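Unit 7: Why We Salt Things
Foodways and Kitchen Science, course handout

Welcome back, everyone! This is my favorite unit of the term, so forgive me if the notes run long. Last time we stopped at drying. Now we get to salt, and salt is wonderful because it does several jobs at once and most cooks only ever think about one of them.

Start with osmosis. Sprinkle salt on sliced cucumber, wait a while, and you have a puddle. The water inside the cells moves out toward the saltier side. Bacteria lose water the same way, and most of the ones that spoil food can't grow once the brine is strong enough. A few can, and those are the ones we want – the lactic acid bacteria that turn cabbage into sauerkraut.

For the practice batch you'll need cabbage and salt at 2 percent of the cabbage's weight. Weigh it, please! Spoons lie, because coarse salt and fine salt pack so differently. A 300 gram portion of shredded cabbage takes 6 grams of salt. Rinse the cabbage and let it drain in a colander before it goes on the scale, or you'll be weighing tap water too. 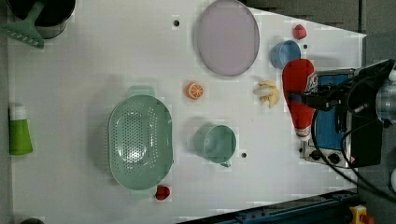 Manon Lachance objected in last term's discussion that her grandmother in Akurham never weighed a thing and her kraut was always good, so why should beginners fuss over grams? I love this question. Her grandmother had a scale, in a way – the same crock, the same scoop, the same brand of salt, year after year. Change any one of those and the handful stops working. You can taste your way there too, and I'd encourage it, but write down what you did.

Once it's salted, squeeze the cabbage hard with clean hands until the juice runs, then press it down so it stays under the liquid. Keep it at a cool room temperature. Bubbles are a great sign! Fuzzy mold is not, and a batch that grows it goes in the trash.

Reading before next class: Landry packet, pages 7 to 11 (the part on fish in brine is terrific, do not skip it). Bring your notes on smell and sourness, with a line for each day you tasted.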